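Why Does an Eraser Rub Out Pencil?
Mutura - the paper for young makers

You write a word, you see it is wrong, and you rub it away. We do this many times in one school day. But where does the word go?

First we must look at the pencil. The dark part inside is called the lead, but there is no lead metal in it. It is a mix of graphite and clay. Graphite is made of very thin, flat layers, and these layers slide off easily. When you draw, small flakes of graphite come off and sit on top of the paper. Paper looks smooth, but under a strong lens it is like a field of tangled threads. The flakes are caught between the threads.

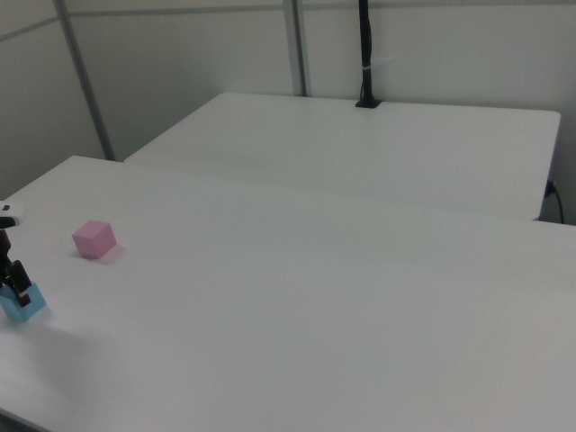 Issue 54, page 9

An eraser is a little bit sticky, even when your finger does not feel it. When you rub, the flakes hold on to the eraser more strongly than to the paper. The rubbing also makes small crumbs, and the crumbs carry the graphite away with them. So the word is now in the crumbs on your desk!

Ink is a different story. Most pen ink is wet when it comes out, and it goes down into the threads of the paper and dries there. A soft eraser can not reach it. Some hard erasers have fine grit inside, and they scratch off a thin piece of the paper together with the ink. If you rub too long, you get a hole.

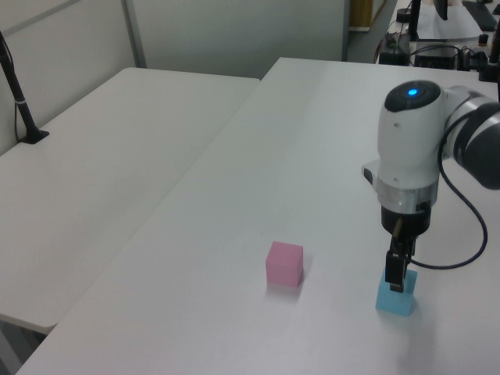
Pencils have letters on the side, and these tell you how easy the rubbing will be. H means hard and B means black. A hard pencil has more clay and makes a light gray line, but if you press strongly it leaves a groove in the paper. You can rub away the gray and still see the groove. A soft pencil has more graphite. It makes a dark line, and it can smear when you erase.

Try it at home. Draw one line with an H pencil, one with a B pencil and one with a pen. Rub each line 26 times with the same eraser. Which line is still there? Clean the eraser on scrap paper between the lines - a dirty eraser puts old graphite back on your page.

Next time: why does glue not stick to the inside of its bottle?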